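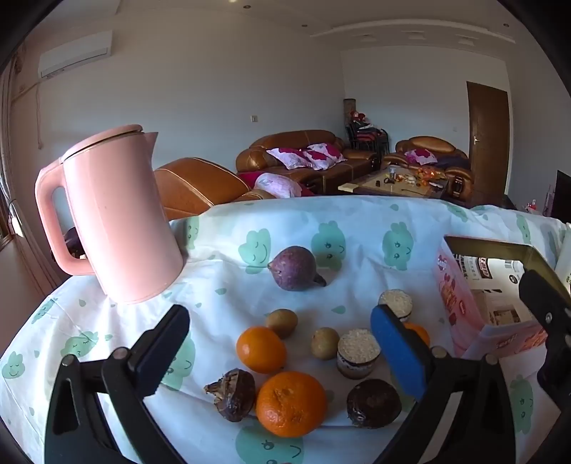 Snack table season is back!

Posted May 22, 2020 by Lumturie Georgiou

I have been looking forward to writing this one all week. If you've been reading for a while, you know I have strong feelings about putting fruit and cake on the same table. Not fruit first and cake later when everyone is full, but all of it out together, right in the middle, with hot water close by so the tea never runs dry. My aunt did it this way when I was little and I still think it's the best way to eat in the afternoon.

First, the tablecloth! It's the white one with the little mint green clouds on it, the clouds that have faces. I love it so much. I used to save it for birthdays and then one day I asked myself what I was saving it for. Now it goes on whenever there's cake. It makes everything look cheerful, even an opened box and a broken pastry (the broken one always tastes better anyway, I will argue this with anybody).

On the cake side, the coconut ones are my favorite. They're small and round and stand up tall, with shredded coconut on top and dark chocolate layers down the sides, and you can finish one in four bites if you're polite and two if you're me. I get mine from Kesham, a tiny grocery a bus ride from me where the bakery shelf changes every time I go. Then there's the round chocolate-covered kind with the glossy shell. I tap those with the back of a spoon before I cut them, and I will probably be doing that when I'm ninety.

For fruit, oranges are the base. Always oranges! They're bright, they smell wonderful when someone starts peeling, and you can keep refilling without running to the kitchen. After that I like one or two odd things to get people talking. Passion fruit is perfect for this. It sits there looking like a dark little ball and then you cut it open and the smell fills up the room. A spoonful of the pulp over a slice of coconut cake is so good I'm a bit angry it took me until my thirties to try it.

A few things I've learned about keeping fruit nice on a table for a whole afternoon:

Line the tray. I use newspaper, a couple of sheets, folded so the edges don't stick up. The oranges don't roll as much, and when you're done you gather up the paper with the peel inside and throw the whole thing out.

Give the fruit its own tray and leave the cakes near the cups. Orange juice and chocolate are great in your mouth and not so great on a cake that someone else was about to take.

Keep a basin within reach. Mine is for peels and for anything that needs a rinse later. It doesn't have to be a nice one, but a nice one does make me happy. 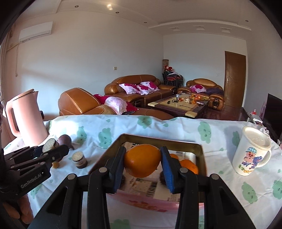
Now, purple sweet potatoes. I know they don't sound like party food! Steam them with the skin on until a chopstick slides through, let them cool a little, and cut them in thick pieces. They're sweet but in a quiet way, and after a rich bite of chocolate they're exactly what I want. Small ones take me 40 minutes in my old steamer, which is slow, so start early. I've also mashed the leftovers with a bit of warm milk and spread it on toast the next morning. Very good, and such a color.

The pink kettle gets its own corner of the table. I like a kettle right there where people are sitting, because then anyone can top up their own cup and the talking doesn't stop. I'm devoted to mugs with lids too. The one with the pig in the blue checked cap makes me smile every time. I would drink plain hot water out of that mug and call it a treat.

I also think a snack table is better when it spills over into the rest of the room. A few oranges on the coffee table, a couple of packages of something crunchy, and all those floral cushions on the sofas for people to sink into once they've had enough cake. The brown leather looks so much softer with pink flowers all over it. I've been told my cushion opinions are too much. I bought two more in July last year and regret nothing.

If you want to try this at home, please don't go out and buy a lot of things. Start with a bag of oranges, one kind of cake, and whatever cloth you have been saving for good. Then add one fruit you've never cut open before. My next one is going to be dragon fruit, if Kesham has any, and I want to try making the coconut cakes myself. I have 500 grams of shredded coconut in the cupboard and no real plan yet, so if you have a recipe with dark chocolate layers that holds together when you slice it, leave it in the comments. I read every one of them!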